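Equipment Planning and Purchasing Coordinator, Household Robotics

Stirell is hiring one coordinator to plan, budget and buy equipment for our household manipulation group. The position is full time and on site. It reports to Iraís Contreras, who runs operations for the group.

The group trains two-arm systems to do kitchen work: washing up, wiping down, putting things away. We do this in real kitchens that we rent and fit out, and each kitchen needs arms, grippers, spare parts, cabling, surface protection and a steady supply of ordinary household goods. At present the buying is split among four engineers. We want one person to own it.

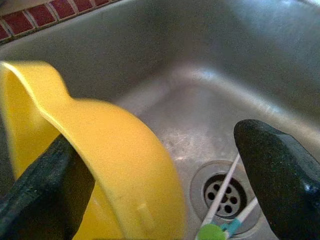 The first job will be the equipment plan for the coming budget year. We run 2 kitchens now and expect to open a third in April. You will work out what the third one needs, what can be moved over from the other two, and what has to be ordered early. Arms and grippers come through Parisi, our main reseller, and lead times there have been long. Finger pads, cable sets and connectors come from several smaller suppliers and are often bought in a hurry at a bad price. We would like that to stop.

What you will do

Build and maintain the yearly equipment budget, with a monthly forecast.
Request and compare quotes, place orders and follow them through to delivery.
Keep the spares list current for every station and set reorder points.
Review service contracts and recommend whether to renew, change or drop them.
Track household consumables separately from capital equipment.
Sit in on station planning meetings and put a cost on what the engineers ask for.
Dispose of retired equipment and keep the asset register accurate. 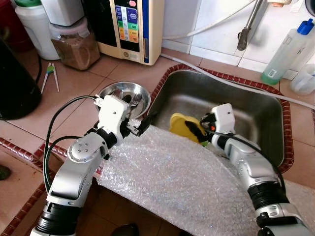 Consumables deserve a word, as past applicants have tended to overlook them. They are small purchases, but they come up every week and the tasks cannot run without them. A dishwashing setup needs sponges for the gripper to hold, bowls and forks to wash, and bubble wrap to lay over the counter edge, and each of those is a line in somebody's budget. Last year we logged more than 1000 separate household purchases, most of them on personal cards and claimed back later. Moving these to scheduled orders is a goal for your first six months.

You will also help decide when to buy and when to lease. Our lease with Grimura covers the arms in the second kitchen and runs for another 13 months. Bình Thái, who leads hardware, will give you failure records and service hours. You will turn them into a recommendation that finance can read without an engineer in the room. 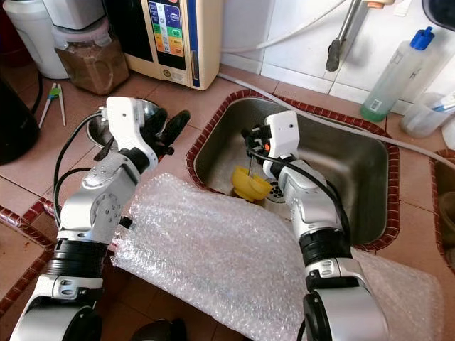
What we are looking for

At least three years in purchasing, production planning or lab management. Robotics experience is useful but not required. You should be comfortable with spreadsheets, purchase orders and contract terms, and willing to call a supplier when email is not working. You should be able to read a parts drawing well enough to tell whether two connectors are the same — we can teach the rest.

Experience with import paperwork is a plus. So is having closed out a lease on technical equipment.

Expect to spend one or two mornings a week in the kitchens. Stock counts are done there, and it is hard to plan for a station you have not stood in. You will need to lift boxes of up to 40 pounds with help available.
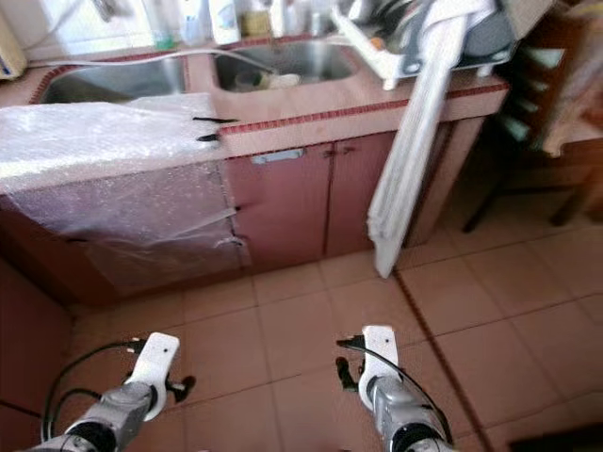

Stock, quotes and orders are kept in Nena, our in-house inventory tool. Training takes about a week. The asset register is still a spreadsheet, and moving it into Nena will be part of the job.

Hours and pay

Hours are 8:30 a.m. to 5 p.m., with some flexibility at either end. Pay depends on experience, and the range will be given at the first phone call. Benefits include health and dental coverage, paid vacation and a transit pass.

How to apply

Send a resume and a one-page note describing an equipment budget you have managed: what it covered, what went over, and what you changed the next year. Please leave out anything confidential to your employer. Put reference 1947 in the subject line and address it to Iraís Contreras, Operations, Stirell. Interviews are in two parts, a phone call and then a half-day visit with a short quote comparison exercise. Travel costs for the visit are covered.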